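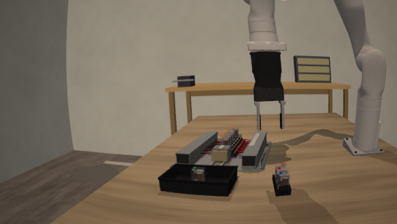 Render, two white arms at the large table, smaller table by the back wall.

Kelmendi car, electrics and damper stand. December, started 16:30.

Misfire on the left-hand banking is still there. Ashton's log from Vulcombe has battery voltage dropping at the same point on 8 laps, always with full steering load and never on the straight. Coil and plugs swapped between sessions, no change. Pump current looks normal throughout. Suspect the main feed to the ignition box, or its earth. Old loom out, kept in the Puvgate crate in case we need to go back.
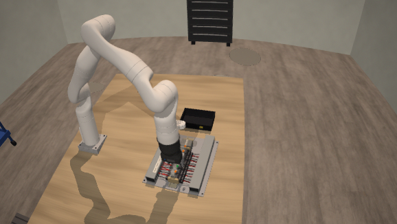 New distribution panel goes behind the seat, on the cage side. First drawing had relays on one face and fuses on the other, and Stavros could not get a hand to the fuses with the seat in. Redrawn on a single flat plate. The board under the gripper is near enough what I want: raised rail down the left edge, another down the right, small parts in rows between. Rails on ours to stand higher than the fuse caps so the cover sits on them and not on the fuses. Feed enters at the bottom, ignition on its own row. Earth strap now 46 cm, routed clear of the seat bolts.

Pulled the old earth lug. Crimp moved 2 mm by hand. Could be the whole fault. Not closing it until the car has run. 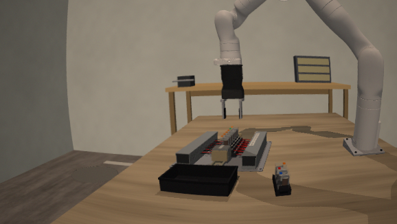
Damper stand next. The upright rocks under load and the rebound trace from the right rear is no use: three pulls, three different curves. Stanisława put a dial gauge on the top and nearly all of the movement is at the foot. Present foot has both bolts on the centre line, so it hinges. Will remake it with the fixings out near the corners, same as the light grey plate under that column, and leave the bench top as it is. Upright itself is straight, no need to touch it.

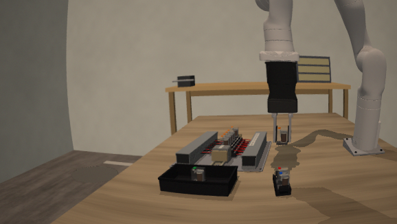 Fitting order for the panel, agreed with Wiremu. Plate in first, then rails, then loom tails, relays last. Each relay to be held over the bench next to the assembly, as the arm has that small component, and its label read against the drawing before it goes in. Last time two went in swapped and we lost a heat to it. Ewan signs the sheet.

To do:
Order lugs and heat shrink from Pliltik.
Drill new foot, repeat right rear pulls at the same stroke.
Wiggle test on the whole loom, engine running, logger on.
Ask Ashton for the raw voltage channel, unfiltered.

Stopped 20:10. Battery left on charge.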